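The Laundry Semester
A graduate robotics course spends one term on a single chore
By Florencia Leiva 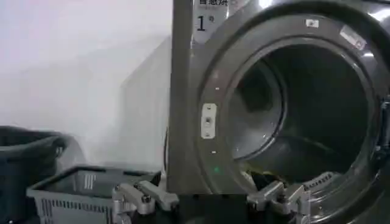

Why would a robotics course spend a whole term on laundry?

Cloth has no fixed shape, and most of what students learn in a first manipulation class assumes that objects do. A mug can be described by its position and its angle. A shirt in a heap has to be described some other way, and the choice affects every later stage of the work.

Parviz Nikzad has taught the course, listed in the catalog as Manipulation Laboratory II, for four years. Earlier groups stacked blocks, opened drawers and sorted hardware. The current one has a single assignment, set in the first week and graded in the last: move garments between a basket and a front-loading dryer under the robot's own control. Teams may use any method they can explain in writing.

The assignment sheet defines a trial as one full attempt from a fixed starting pose. A garment left hanging over the lip of the door counts as a miss. So does a garment on the floor. Touching the door ring is allowed up to a force limit, and above the limit the arm stops and the trial is void. Each team gets 100 scored trials, in blocks of 10, with no changes to the code inside a block.

Marjan Zarei's team began with a hand-written routine. It looked for the highest point of the pile, closed the fingers there and backed out along a straight line. Dark garments caused most of the trouble. Inside a shaded drum, black fabric returns little usable depth data, and the routine often picked a point on the rear wall. The team added a check that rejected any point too close to the known surface of the drum. This cured the wall grasps and created a new fault, in which a thin item lying flat was rejected along with the wall.

A second team, led by Manouchehr Mazandarani, trained a policy from demonstrations. A student drives the arm by hand controls while the joint angles and the wrist camera view are recorded together. The team logged 2686 demonstrations over the term and threw out 309 of them, mostly for dropped frames or for a pause long enough to teach the arm to wait. Mazandarani wrote the filter himself and describes it as the most useful file in the repository.

Both teams ran into the same geometric limit. The opening is round, the wrist is wide, and an approach that clears the upper edge can bring the lower links down on the rim. Zarei's team solved it with a fixed waypoint in front of the door. Mazandarani's team changed the way its drivers entered the drum and collected a fresh set.

Software for the recording sessions is a student tool called Skilance, first written for an August workshop and maintained since then by Parisa Ghorbani. It puts one clock on all sensor streams and marks each file with the driver's initials. Ghorbani added a replay mode this spring. She says the request came from three people in one afternoon, after a cable fault shifted the joint data against the video and cost a full day of work.

Grading puts less weight on the score than students expect. Forty percent goes to the trials. The rest goes to a failure log, in which every miss must be assigned a cause and a piece of evidence. "Unknown" is an accepted cause, but it has to be defended like any other. Nikzad reads the logs before he looks at the scores.

Next year's assignment will keep the dryer and add folding. Nikzad has not yet decided whether the folding table will be at a fixed height.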